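Noltorham Candidate Qualification Records

README for release 3

Summary

This dataset records how people got on to the ballot, and on to the debate stage, in local and regional elections held by the councils of Noltorham, Gedesside and Atinga. It has 791 rows. Each row is one person's attempt to qualify for one contest, whether or not the attempt succeeded. A person who stood more than once has a separate row for every attempt.

The files were put together for people studying ballot access rules. They may also be of use to local reporters checking past thresholds. They hold no votes and no results – for those, go to the returning officer of the council concerned.

What is in the release

candidates.csv – one row per attempt, 791 rows
contests.csv – one row per contest, 149 rows
thresholds.csv – signature, deposit and polling rules in force for each contest
notes.txt – corrections and open queries

All files are UTF-8 with a header row. Commas inside fields are quoted. Empty cells mean the value was not published. A zero means it was published as zero.

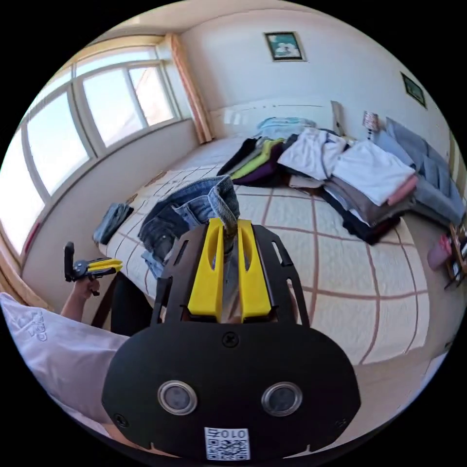

The two main tables join on contest_id. If you join on contest name instead you will get duplicates, as Gedesside used the same ward names before and after its boundary review.

Fields in candidates.csv

attempt_id: number, unique within the release
contest_id: matches contests.csv
party_label: as printed on the nomination paper, spelling kept
signatures_filed: number handed in
signatures_valid: number accepted after checking
poll_met: yes, no, or blank where the contest had no polling rule
outcome: qualified, refused, withdrawn or late
debate_invited: yes, no, or blank where no debate was held

Names of candidates are left out. They are on the public notices, but the work this was built for did not need them, and signature checks sometimes led to complaints that were later dropped.

How the thresholds work

Most contests in Noltorham ask for 500 valid signatures from registered voters in the area. Gedesside uses a lower figure for parish seats and lists it ward by ward in thresholds.csv. Atinga has a deposit in place of signatures for its smaller wards.

Debate rules are separate. In Noltorham a candidate needs to be on the ballot and to reach the set share in 3 polls from the approved list. A candidate can therefore be qualified for the ballot and still have "no" under debate_invited. Please do not treat the two columns as the same thing.

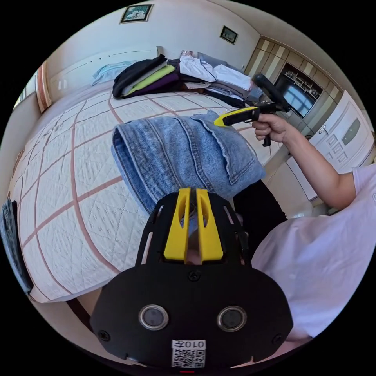

Gripper 010 closed on a folded pair of jeans.

Sources and method

Figures were copied by hand from nomination notices, then entered a second time from the same notices. Where the two entries differed, the notice was read again and the row corrected. Scanned notices with an unreadable number were left blank and listed in notes.txt.

The Rirer script in the tools folder checks that every contest_id exists, that valid signatures never exceed filed signatures, and that outcome uses only the four allowed words. Run it before sending in a correction.

Known problems

1. Late withdrawals in Atinga are under-recorded. The council took the original notice down when a candidate withdrew and did not always post a new one.
2. Party labels are not standardised. The same group may appear under several spellings.
3. Older Gedesside notices give valid signatures only, so signatures_filed is blank for those rows.

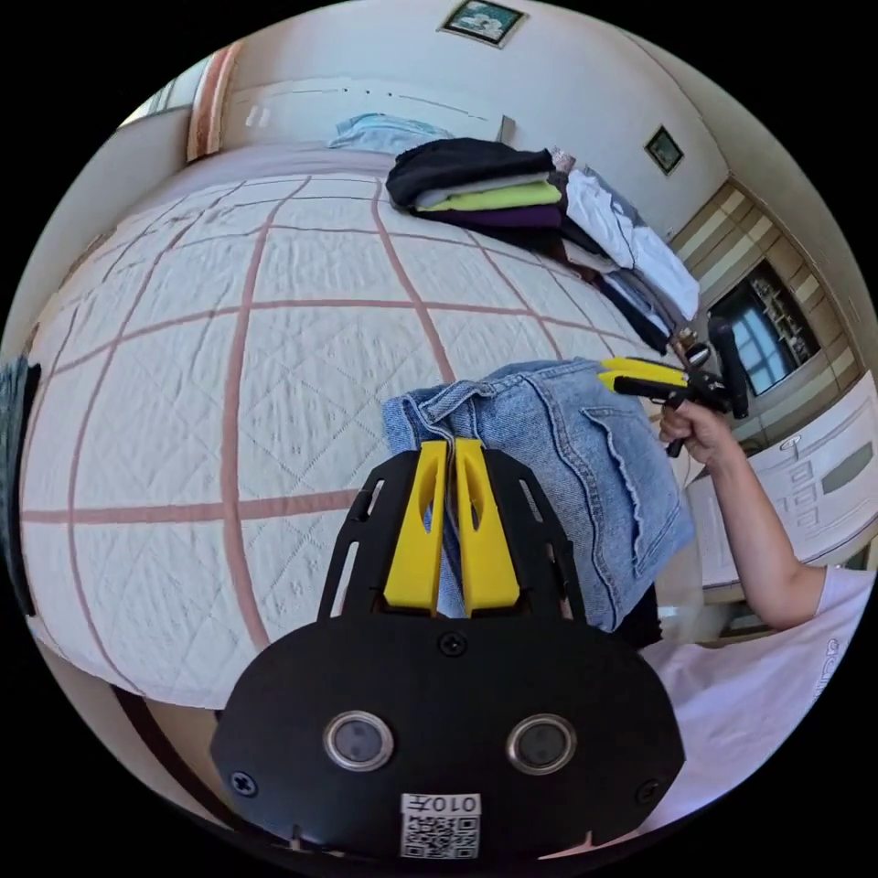

Changes in release 3

Added the March contests in Noltorham. Split "rejected" into "refused" and "late". Corrected the deposit column in thresholds.csv, which had mixed whole pounds with pence in the Atinga rows.

Licence and corrections

Free to reuse with credit to the Noltorham Candidate Qualification Records. Please give the release number, as row counts change between releases. Corrections should quote the attempt_id and link to the notice – changes without a source are held in notes.txt until one is found.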